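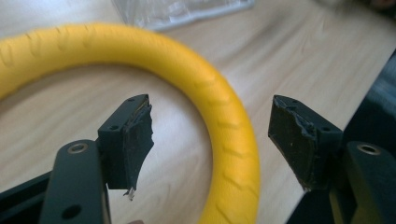

Self-Storage at Collby: Frequently Asked Questions

What unit sizes are available?
Units at the Collby site range from lockers to drive-up garages. Current sizes and monthly rates are posted at the front desk and on the rates page. The site has 569 units on 3 floors. Drive-up units are on the ground floor only.

When can I get into my unit?
Gate access runs from 6 a.m. to 10 p.m. The office closes at 5 p.m. Your gate code stops working at 10 p.m. for entry but will still open the gate for exit. Extended access can be added to business accounts on written request.

How is rent billed?
Rent is billed monthly in advance, on the date your lease began. A lease that starts on the 31st bills on the last day of shorter months, including February. We don't prorate the first month. The last month is prorated if notice was given on time.

How much notice do I need to give?
Ten days, in writing. Email counts. The unit must be empty, swept, and unlocked by the move-out date. A lock left on the door means the unit is still rented, and billing continues.

What happens if I pay late?
A late fee is added on the sixth day after the due date. Gate access is suspended at the same time and comes back within one hour of full payment. Partial payments do not restore access.

Do I need insurance?
Yes. Proof of coverage is required at signing. A homeowner's or renter's policy is accepted if it covers property stored off the premises. Send the declarations page, not the ID card. Tenants without a policy can enroll in our protection plan, which covers up to $4000 per unit with a $100 deductible. It does not cover cash, jewelry, documents, or vehicles.

What can't I store?
Fuel, propane, paint thinner, fireworks, ammunition, perishable food, live plants, animals, and tires not mounted on a registered vehicle. Drain gas-powered tools before storage.

Which units are climate controlled?
All units on the upper floors. They are held between 55 and 80 degrees. Humidity is monitored but not guaranteed.

Can I use my own lock?
Yes, if it is a disc lock. The latches on the Rodrigues doors do not accept standard padlocks with a long shackle.

Can I transfer to the Odarden or Nikbridge site?
Yes. The transfer fee is waived once per lease. Your rate will change to the posted rate at the new site.

Who do I contact?
Billing and leases: Lakshmi Amin. Gate codes, doors, and elevators: Narayanan Kurian. Both can be reached through the office during business hours. Include your unit number.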